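Lakero opens its doors for a day of robot handling

12/01/2020

Lakero held an open day at its workshop in Lundance, giving visitors a look at how the company teaches machines to do simple table work. The doors were open from mid-morning until late afternoon, and entry was free.

The main draw was a set of hand-held gripper tools, developed under the project name Kingi. Each tool has two fingers and a camera. A person holds it, picks things up with it and puts them down again, and the recordings are later used to train a robot arm to do the same job. Staff ran short sessions at tabletops through the day, with 16 places in each, and most of the sessions were full by noon.

Visitors were asked to start with easy jobs, such as moving a cup from one side of the table to the other or lining up a spoon next to a plate. Several said the tool felt strange for the first few minutes. Staff told them to slow down, keep the fingers open wide on the way in and close them only when the tips were on both sides of the object. 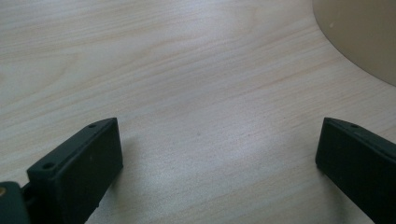 Lakero said the project has collected 3,626 recordings so far, of which 2,806 have been checked and kept. The rest were dropped, mostly for being too short or for having a hand in the way of the camera. Recordings made at the open day will go through the same check, and visitors who wanted to take part signed a consent form at the front desk.

In the second half of the day the company showed a robot arm working from the earlier recordings. It moved cups and small bowls between two trays, slowly and with pauses. It dropped one bowl during the early afternoon showing and the run was started over. Staff said round items with a low rim are still the hardest for it – the fingers tend to slide under the edge or push the item away.

The software behind the arm comes from Kestix, which has worked with Lakero for 2 years. The two companies plan to try the system in a cafeteria kitchen, where it would set out trays before lunch. They did not name the site and said no date has been set.

A second open day is planned for January at the same address. Groups from schools are asked to book ahead, as the space by the tables is limited. Parking is behind the building, and the side entrance has a ramp.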